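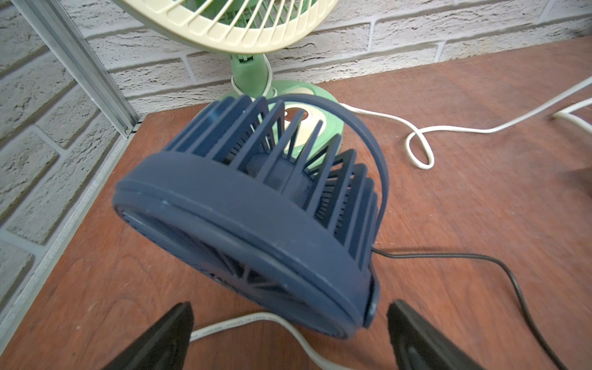
I have lived in Vakdale for three summers now and I still can't sleep in July. Last night the bedroom was 99 degrees at bedtime, by the little gauge I keep on the dresser, and I lay there doing math about how many hours I'd get if I fell asleep right that second. I didn't fall asleep right that second. What I did do, around the time the birds started up, was decide I was going to write down everything I've learned about sleeping in an upstairs apartment with no central air, because I keep having the same conversation with people at work and I'd like to be able to just send them a link. A small fan comes into it, one like the navy blue one up top with the curved handle, but most of it is curtains and timing and what you eat for dinner.

So, the apartment. It's the top floor of an old brick house, and brick is lovely in the spring and a pizza oven by the middle of summer. The walls soak up sun all day long and then give it back to you all night. I didn't understand this the first year. I thought that once the sun went down the place would cool off, the way it did at my parents' house, so I'd open every window at dinnertime and wonder why I felt worse. It was hotter outside than in! I was inviting it in!

Timing is the biggest thing, and it costs nothing. I close up the whole apartment at 7 in the morning, every window, every curtain, even the tiny one in the bathroom that I used to forget about. It feels wrong. It's a nice cool morning and you want to enjoy it. But if I leave for work with the windows open I come home to soup. Everything stays shut until the air outside is cooler than the air inside, and some nights that isn't until after 10. Then it all gets thrown open at once and I walk around in my socks feeling the breeze come through like I've won something.

I bought a cheap outdoor thermometer for this because I was bad at guessing. You'd think you could tell by sticking your hand out the window. I was wrong by a lot, most often because I wanted it to be cooler and talked myself into it.

Curtains next. I went through two sets before I found ones I like. The first were those thick shiny blackout ones and they worked okay, but they smelled like a shower liner for a month and they made the bedroom feel like a storage unit. The ones I have now are from Esto, the housewares place on the main street, and they're cream on the room side and white on the window side. They cost me 40 dollars for the pair, on sale, and I hemmed them myself (badly, please don't look at the left one). The west window is the one that matters. If you can only afford to do one window, do the one that gets the late afternoon sun and leave the others for next year.

My neighbor downstairs puts cardboard up. Just flattened boxes, right against the glass. It looks terrible and I'm sure it works great. I haven't gone that far, but ask me again in August.

Okay, bedding. I was a person who had to have a comforter on me no matter what, for the weight of it. I'd run myself half to death with heat and still have my feet tucked in. What broke me of it was a cotton blanket, the loose woven kind you see folded on the end of hospital beds. It has enough weight that my brain thinks it's covered, and air goes right through it. The sheets are plain cotton too, the crisp kind, and I wash them more than I'd like to admit in the summer. I tried the bamboo ones everybody was talking about a couple of years ago. They were soft, and they clung to me. Into the guest closet they went.

I also tried a cooling pillow from a company called Runico, and I have mixed feelings. When you first lie down it is heaven, it's like putting your face on the cold side of the pillow forever. Forever turned out to be twenty minutes for me. After that it was a warm pillow that weighed as much as a dog. I kept it, I use it for reading, but if you're hoping it will get you through the night I'd save your money. My sister loves hers, for what it's worth, but my sister also has air conditioning.

And yes, the fan question. People always ask how big a fan you need and I think where you put it matters more. I spent two summers with one aimed straight at my face and woke up every day with a dry throat and eyes like sandpaper. Now mine sits low, by the door, pointed across the bed toward the open window. It's moving the air through the room and I barely feel it on me. The other change was turning it down. On high I'd lie there listening to it. On low it's just a hum, and at this point I can't sleep without the hum, even in winter, so that's a habit I've given myself for life. Dust it, too. I ignored that for ages and then one weekend I went at the vents with a soft brush and a damp cloth, unplugged of course, and I couldn't believe what came off.

Food! This one took me the longest to work out. I love cooking a real dinner, and for a long time I'd get home at six, turn the oven on, and roast a tray of something. In a top floor apartment. In July. The kitchen is on the other side of the wall from my bed, so I was basically heating my own headboard. From June until the end of August the oven is off now, except on rainy days. I eat a lot of cold noodles, a lot of tomatoes on toast, and an embarrassing amount of watermelon. If I want beans or rice I cook them early in the morning while the windows are still open, and put them in the fridge.

I've moved dinner earlier as well. When I eat late I'm hot all night, I can feel it, like there's a little furnace going. I don't know the science there and I'm not going to pretend to. Same with wine, which I'm sad about. One glass with dinner is fine and the second one wakes me up sweating.

A lukewarm shower right before bed is good. Not cold! I did cold for a whole month because it seemed obvious, and I'd get out feeling amazing and then ten minutes later be hotter than when I went in. Lukewarm, don't dry off all the way, go lie down. I leave my hair a bit damp at the back. My mother would have something to say about that.

Things I tried that didn't do much: the bowl of ice in front of the fan (fun, wet, over very quickly), freezing my pillowcase (see above), and sleeping on the floor. I know people swear by the floor. My hips don't swear by it. I did spend one night on the couch, since the living room faces north, and slept better than I had all week, and I've thought about just moving the bed in there for the summer. I measured. It would fit if I got rid of the bookcase, and I'm not getting rid of the bookcase.

The worst night I've had here was last year, when it hit 102 in the afternoon and the power went out just after supper. No fan, no fridge, no breeze at all. Half the street ended up sitting out on their front steps with flashlights, and the Krishnan bakery on the corner was handing out ice cream before it melted, so I had pistachio for the first time in years and talked to people I'd only ever nodded at. I slept maybe two hours. I still think of it as a pretty good night, which tells you how much of this is about lying there alone feeling sorry for yourself.

Speaking of that, the thing I'm worst at is the clock. I check it, I do the math, I get mad, and being mad makes me hot. This year I've turned the clock to face the wall. If I'm still awake after what feels like a long time I get up and sit by the kitchen window with a glass of water and a boring book, and I go back when my eyes get heavy. Some nights I do that twice. I've gotten through most of a history of canals.

If you live on a top floor and have a trick I haven't mentioned, leave it in the comments. I'd especially like to hear from anyone who has put that clear film on their windows, the kind that's supposed to block the heat. I'm renting, so it would have to come off again in October without taking the paint with it, and the reviews I've read are all over the place.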